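Palia: A Practice House for Robots
By Skye Semple

How does a robot learn to open a door? One way is to try it on a computer first. Palia is a computer program that schools and clubs can buy to do that. It is made by a company called Tiltby.

Palia is a simulator. That means it makes a pretend place that follows rules like the ones in real life. A pretend door swings on its hinges. A pretend chair blocks the way if the robot rolls into it. If the robot makes a mistake, no one has to fix a dent.

What is in the house?

Palia comes with 57 rooms. They have furniture, hallways and plenty of doors. The doors are different colors, and so are the walls and floors. One door might be dark brown with a round silver knob, and another might be pale green.

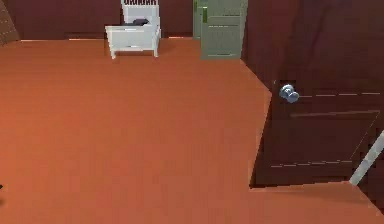

Changing the colors and shapes matters a lot. A robot that has practiced with only one kind of door may not know what to do with another kind. Kirstin Cowie, who designs the rooms at Tiltby, says her team tries to make doors that do not match.

"A knob has to be gripped and turned," she says. "A lever can be pushed down. The robot needs practice with both."

How does a lesson work?

You pick a room and give the robot a job, such as "go through the doorway." The robot's program looks at pictures of the room, just as it would use a camera in a real building. Then it chooses a small move. After each move it gets a new picture and chooses again.

The program gets points when it does well. It loses points for bumping into things. A robot may need 245 tries before it can do a simple job - and a harder job takes more.

A wide hallway with two open doors is an easier place to start. The robot still has to stay in the space between the doors and keep away from anything standing on the floor.

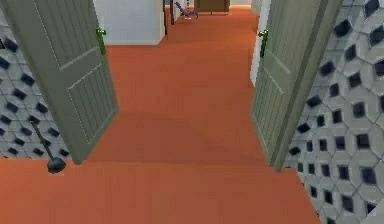

What did we think?

Marilou Marquez and Radu Sârbu, who are both in fifth grade, tried Palia with me for 3 afternoons. Marilou liked choosing the rooms. Radu liked watching the replays, which you can slow down.

The instructions were hard to read in places, and we needed an adult to set up the program. It also ran slowly on our older laptop. A club license costs $625 a year, so this is something for a school to buy, not a family.

Tiltby says more rooms will be added in December.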